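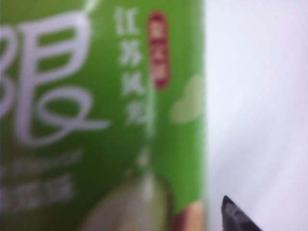 The shared workshop at Stillthorpe has set aside one bench since August for a single build, a small arm intended to sort and shelve groceries. Its maker, a member of the workshop who trained as a bookbinder, agreed to discuss the work on the condition that the conversation stay with the machine. The arm is known as Osagie. Its camera sits at the wrist, and at very close range it returns little more than color: the green of a package, a column of white characters reading 江苏风味, a blurred red label. "I can still pick out the edge where the green stops and the white begins," the maker said. "For a first approach, the edge is what I need."

The control program, named Fumomden, had grown to 1,587 lines by the end of the year. The maker described most of it as "checks on other checks" and expects to remove a good part.
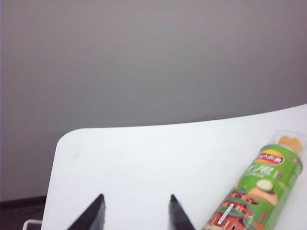
Kosergate Workshop Review
Interview by the editorial desk
5 January 2021

Packages with flat sides came first. A cylinder such as a can of potato chips, lying at an angle on a white tabletop, is a different matter. "The two fingers have to come down across it," the maker said. "If they meet it along its length, there is very little to hold."

The present fingers are black and taper to a point. An earlier set was blunt and was withdrawn after 10 sessions. Asked about cost, the maker put the total for spare parts at nearly 40 dollars and declined to estimate the hours.

Work on the shelving routine will resume when a replacement cable arrives.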